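**Ticket 490, Vorführstand Kuhlmann, Tag der offenen Tür**
Status: offen (läuft aber wieder!)

Moin zusammen, kurz notiert, solange ich's noch weiß. Gegen 10 Uhr, die erste Besuchergruppe stand gerade am Band, blieb der Arm mitten in der Anfahrt stehen. Meldung 76, Greifer antwortet nicht. Super Timing, wie immer.

- Steuerung neu gestartet: Meldung sofort wieder da
- Stecker am Handgelenk gezogen, wieder drauf: zwei Läufe gut, dann wieder 76
- Kabel gegen das aus der Plemix-Kiste getauscht: seitdem Ruhe

Das alte Kabel liegt mit Klebeband markiert im Schrank, bitte nicht wieder einbauen! Danach hab ich mit dem grünen Sieb weitergemacht, das wollten die Kinder eh sehen, und das Tempo erst mal auf halb gelassen. 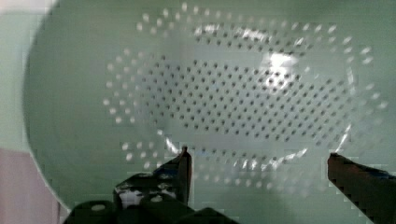 Die Leute aus Naltmont haben gleich gefragt, ob man den Greifer auch von Hand fahren darf. Durften sie, mit mir am Not-Halt, lief ohne Meldung durch. Offen ist noch, ob Vindthorpe uns ein Ersatzkabel schickt. Ich ruf da morgen an und trag's hier nach.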